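How to Request a Criminal Case File from the Tirnanley County Clerk

Court files in Tirnanley County are open to the public unless a judge has sealed them. You do not need to be a party to the case or give a reason for your request.

1. Find the case number. Search the index at the records counter by the defendant's last name. Cases opened before the county changed systems are listed on film at the Furard annex.

2. Fill out the request form. Enter the case number, the filing year and the documents you want. "Entire file" is accepted, but large files take longer to copy. One recent homicide file ran to 3,432 pages.

3. State the format. Paper and disc are both available. Requests over 2,000 pages are filled on disc only.

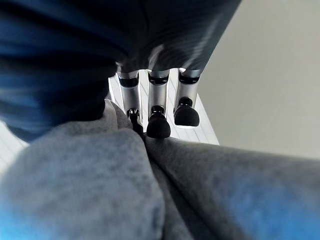

Can I get the transcript of a hearing with the same form?
Transcripts are ordered from the court reporter on a separate form, which the clerk keeps at the same counter.

4. Pay the deposit. The clerk mails an estimate before copying begins. Work does not start until the deposit posts.

5. Pick up the copies. The clerk holds finished orders for 30 days at the Tunport Street window. Bring the receipt. Certified copies carry a raised seal and must be requested in step 2.

If part of a file is withheld, the clerk must list each item and the rule that applies. To object, file a written motion with the judge assigned to the case and attach the list.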